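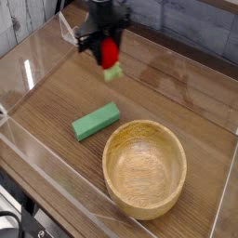 *Greer Sutherland*

Dale Ouellet has the kettle on before I get my coat off. Over 30 years running the seed library in Sallimby and he still talks about beans like they're gossip.

"People bring me a jar, no label. Grandma's beans. Which grandma? What year?"

He writes it all down anyway. Drawer 4, mostly pole beans. Drawer 3 he won't open for me. Damp got in last October and he's still sore about it.

How did it start? A swap table outside the feed store. Bad tomatoes, he says. "Mine. Terrible. But a lady gave me a squash for them and I felt I owed her."
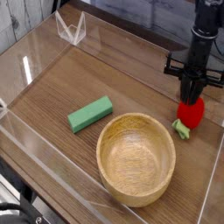
So he kept the squash going. Hand pollinates it every summer, tapes the blossoms shut the night before. Up at five. Missed it one year and got something you "couldn't of fed to a goat."

Lending is simple. Take a packet, grow it, bring some back in the fall. Do they? "Half do. The other half had deer."

I ask about money. He waves that off. Envelopes are the big cost, and postage, which he grumbled about for a good ten minuts while I ate his shortbread.

Any advice for first timers? "Lettuce. Let it bolt. Leave it alone."

Next swap is Sun 10 May, on the library lawn. Bring your own envelopes.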